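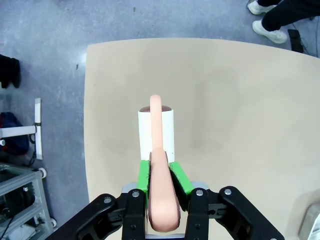 *Fig. 1. White container on a beige tabletop.*

**HSP 28 - Dining Room Operations**
Handout for Unit 4: Clearing and Table Turnover
Instructor: Lucyna Głowacki, Hestergate College

Turnover is the time between one party leaving a table and the next being seated. It affects revenue, kitchen pace, and the workload of the dish room. Students should read the Kröger case before class. The dining room in that case served 1298 covers in June with 39 tables.

**Key terms**

- *Cover*: one guest served.
- *Station*: the group of tables assigned to one server.
- *Pre-bussing*: removing finished items while guests are still seated.

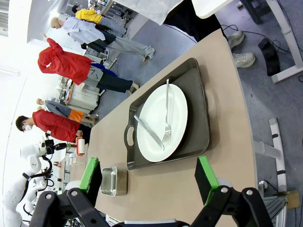 Pre-bussing begins only when every guest at the table has finished the course. Servers look for the position of the flatware before asking. Customs differ by country, and a knife and fork laid across each other on the plate, as on the tray in Fig. 2, are read in many dining rooms as a pause in the meal - the server should ask before clearing.

**Assignment**

Write one page on the clearing sequence in the Kröger case. Submit it to Torben Reinholz by 5 p.m. on the due date.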